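Emness presents Lornent, an open shelving system for small rooms and for people who do not want doors

26 Mar 2020

Emness, a maker of furniture for small homes, announces today the launch of Lornent, a freestanding open shelving unit made for bedrooms, studios and other rooms where every piece must do more than one job. The unit will be available in June through the Emness online shop and at selected furniture retailers.

Lornent is the first complete storage product from the company after the Ashour bed, which was also designed for rooms of limited size. Many customers who bought the bed wrote to the company afterwards with the same question. They had now a good place to sleep, but their clothes, books, cables, toys and papers had still no place to go. The design team took these letters as the starting point of the new product.

"When we read the messages again, we saw that people were not asking for a bigger wardrobe," says Mounir Bennani, founder and head of design at Emness. "They were asking where to put the small things. The things which you use in the morning and in the evening, and which stay on the chair or on the floor in between. We wanted to make a piece of furniture for these things."

White, square and open

The form of Lornent is simple. White panels meet at right angles and make a grid of open compartments, from the lowest shelf near the floor up to a height that most adults can reach with the arm stretched. There are no doors, no drawers and no decoration. The surface is matt, so that it reflects the light softly and does not show every fingerprint.

The company considered several colours during the development, among them a grey and a pale green. In the end it was decided to start with white only. In a small room a tall piece of furniture can easily feel heavy, and white against a white wall makes it lighter for the eye. Other colours are under study, but no date has been fixed for them.

The panels carry small holes drilled in advance for shelf pins. With these holes the owner can choose the height of the shelves at the moment of assembly and change it again later — for example when the picture books of a child become school folders, or when a low compartment for shoes must become a high one for boots. The pins are pushed in by hand. 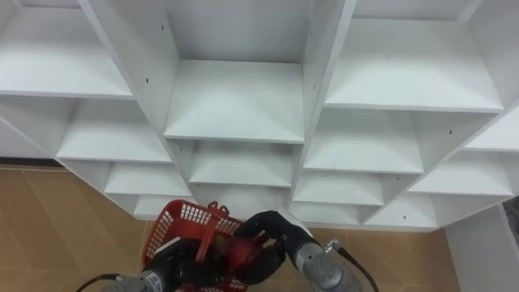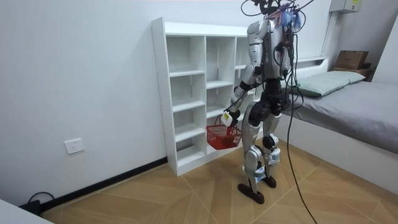
Baskets instead of drawers

An open shelf is easy to use, but it is also easy to make untidy. Emness has therefore developed Lornent together with the idea of the basket. The compartments are made to receive light baskets with a handle, which can be taken out with one hand, carried to the place where they are needed, and put back again when the work is finished.

According to the company, this changes the way in which a room is tidied. A drawer stays where it is, and each object must travel to it. A basket can travel to the objects. It goes to the bed, to the table or to the carpet, it is filled there, and it returns to the shelf in one trip. For families with young children, who were the largest group in the home trials of the product, this was the point mentioned most often.

"My own daughter does not like to tidy her room, as most children," says Mr Bennani. "But she likes to carry a basket. We go through the room together and she collects what is hers. I cannot promise this to every parent, but in our home the evening is more quiet than before."

The baskets are not included in the price of the unit. Emness made this choice on purpose, so that customers who already have baskets or boxes at home can continue to use them. A drawing with the inner measures of the compartments will be available on the website before the start of sales, and customers are invited to measure their own boxes with it.

Some advice for the use of open shelves

Together with the product, Emness publishes a short guide on the use of open storage. It was written by the design team after the home trials, in which 19 households used the unit in their daily life and kept a small diary. One household left the trial early because of a move, and 18 diaries were returned complete. The guide collects what these families found out. The principal points are the following.

Put the baskets for daily use in the lower and middle compartments. A full basket on a high shelf is uncomfortable to take down, and in most homes it was soon left on the floor.

Give each basket one subject only. Socks and underwear can go together. Socks and chargers should not.

Leave at least one compartment empty. It serves for the things which arrive during the week and do not have a place yet.

Use a strong colour for the basket of a child. Small children who cannot read a label can remember that the red one is for the bricks.

Heavy books belong at the bottom of the unit. The upper shelves are better for light things such as hats, spare pillow covers or board games.

Once in each season, take everything out of the unit, wipe the shelves with a damp cloth and dry them. Do not use products with bleach or rough sponges, as they can damage the matt surface.

The complete guide has 5 pages and can be downloaded free of charge, also by persons who own shelves from another maker.

Assembly and safety

Lornent is delivered flat. The instructions have been tested with people who had no experience in building furniture, and they were rewritten two times after these tests. The first version used the same drawing for the left and the right panel, and many testers put one of them upside down. The panels are now marked on the inner side with a letter which cannot be seen when the unit is finished.

Two persons are recommended for the assembly, above all for the moment when the unit is raised from the floor. It stands on its own, but as with all tall furniture it must be fixed to the wall in homes where children live. The fixing set for brick and plaster walls is included in the package. The customer should check the type of wall before drilling, and ask a professional in case of doubt.

Emness gives a guarantee of 5 years on the panels and on all the metal parts. Spare pins, screws and single shelves can be ordered separately, and the company intends to keep them in stock for as long as the product is sold and for some years after.

Made with Sastel

The panels of Lornent are cut and finished by Sastel, a family workshop which has worked with Emness from the beginning. The two firms use the same building, and a design drawn in the morning can often be seen as a first model in the afternoon. For the new product Sastel has bought a second drilling table — a considerable expense for a workshop of its size — and has trained two new employees to work on it.

"Drilling is the part which the customer does not notice when it is done well," Mr Bennani explains. "If one hole is a little too high, the shelf will never be straight and you will be angry with it every day. Sastel understood this immediately. They sent back our first drawings with many corrections, and they were right in nearly all of them."

Availability

Orders for Lornent will open in June. Customers who own an Ashour bed will receive a message some days before the opening and can order in advance. Retailers who wish to show the unit in their shop are asked to contact the sales office of Emness by e-mail, with a short description of the space they have available.

About Emness

Emness designs and sells furniture for small homes. Its products are the Ashour bed and the Lornent shelving unit. The company was founded by Mounir Bennani, who continues to lead the design team, and it produces in cooperation with the workshop Sastel.

Press contact

Mounir Bennani, Emness. Product drawings, the guide to open storage and surface samples for journalists are available on request.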